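Back to School at 30, One Evening at a Time

By Adjoa Amegashie

The parking lot at Kpodo Career Institute fills up twice a day. The first wave comes before eight in the morning, mostly students straight out of high school. The second comes after five, and those cars have child seats in the back and work badges hanging from the mirrors.

Ewurabena Ansah belongs to the second wave. She is 30 and spent 9 years at the front desk of a dental office before she signed up for the evening medical assisting certificate last January. She had looked at the program three times before and closed the page each time.

"I kept thinking I had to quit my job to do it," she says. "Then I saw the night schedule and ran out of excuses."

The evening certificate takes 17 months. Day students finish the same material in less than a year. Classes meet three nights a week, with lab sessions on alternate Saturdays, and the last stretch is an unpaid placement in a clinic. The placement is the part that worries people most, because clinics keep daytime hours. Ansah has been saving vacation days for it.

Medical assisting is one of four evening programs at the school. The others are dental assisting, bookkeeping, and computer support, and all four share a hallway, a break room and one very slow vending machine.

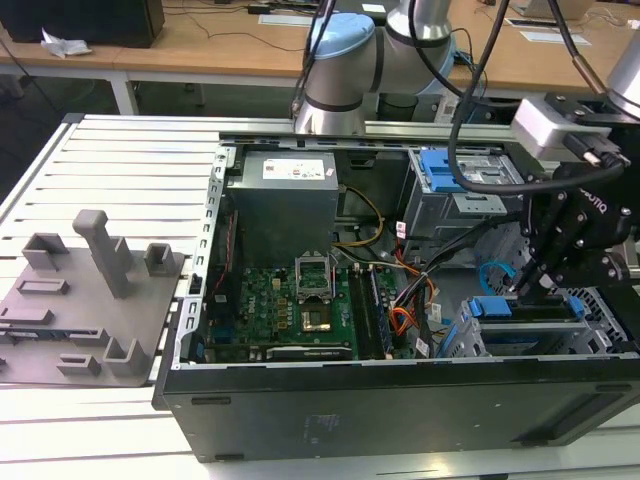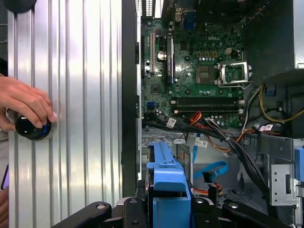

Tuition is charged by the term. There is also a fee of $1,039 that covers books, scrubs and the first attempt at the certification exam, and it is due before the first class. Students can split it into payments, but they have to ask. Ansah found that out from a classmate after she had already put the whole amount on a credit card.

Admission is simple on paper. Applicants need a high school diploma or equivalent, a background check and a record of their shots. The shots cause the most delays. Some of the series take months to complete, and a student who starts late can end up barred from lab work while the rest of the class moves ahead. The school now mails out the list as soon as an application comes in.

The first term is anatomy and medical terms, with a quiz every week. Ansah made flash cards and kept them in her coat. The second term brings blood pressure, injections and drawing blood, first on a practice arm and later on each other. She says she was calm about giving the needle and terrible about receiving it.

Around half of the evening group has children at home. Absences are counted strictly – four missed nights in a term and the student repeats it – and there are no exceptions for a sick child. Several students have set up a shared calendar to cover for one another, with one parent watching three or four kids on a Saturday.

The placement list includes Nolavus Family Clinic and the Ginari Women's Health Center, both a short drive from campus. Students rank their choices and the school makes the final call. Ansah asked for Nolavus. The next evening group starts on 12th October, and applications are taken at the front office until the seats are gone.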